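# Cutlery storage, revisited

In December I moved the everyday cutlery out of the drawer and into an upright wire basket that lives on the table. The drawer had a molded insert with five channels, two of which were too short for the serving spoons, and it jammed whenever a handle rode up over the divider. I had fixed the runners twice. The third time I took the insert out and put tea towels in there.

The cutlery is the wooden-handled set I bought secondhand from Anwara Cassim when she moved to Zastcombe. Wooden handles don't go in the dishwasher. They get washed by hand, wiped, and stood up to air, and a closed drawer is a poor place for a handle that still holds some moisture. Two of the forks had gone gray and furry at the collar, where the wood meets the metal. I sanded those back with 240 grit and gave them two coats of mineral oil, 24 hours apart. They have held up since.

The basket has drawbacks. It is tall for its footprint, so a single knife dropped in at an angle will lean out and catch a sleeve. It behaves better with more in it. Below four pieces or so I lay the rest flat.

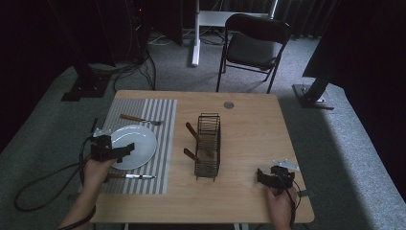
Placemats were the other change. Mervyn Ackroyd gave me a striped one, gray and white, and I have come to like stripes for a dull reason: they give you a line to set things against. If the plate has drifted, you can see it from the other side of the room. The plain linen ones I had before hid both crooked plates and crumbs, and they also had to be ironed.

I measured one place at 54 cm wide with the cutlery on either side of the plate. That is generous for one and awkward for three along the same edge. Putting the fork across the top and the knife across the bottom, both running crosswise, brings it down to the width of the mat. Formal guides would object. Kuo-hua Pan objected too, over dinner, and then moved his fork back to the left, where it went under the rim of the salad bowl.

Remaining items:

- Felt pads for the base of the basket. Bare wire will mark a light tabletop in time.
- A second coat of oil on the serving spoons.
- A cover for the cable grommet. Crumbs go down it, and so did a teaspoon at 7 in the morning last week.
- Replacement for the short knife, which has a split handle. Iraklis Karamanlidis thinks epoxy will do. I have clamped it with wood glue for now and will look at it again when the weather is drier.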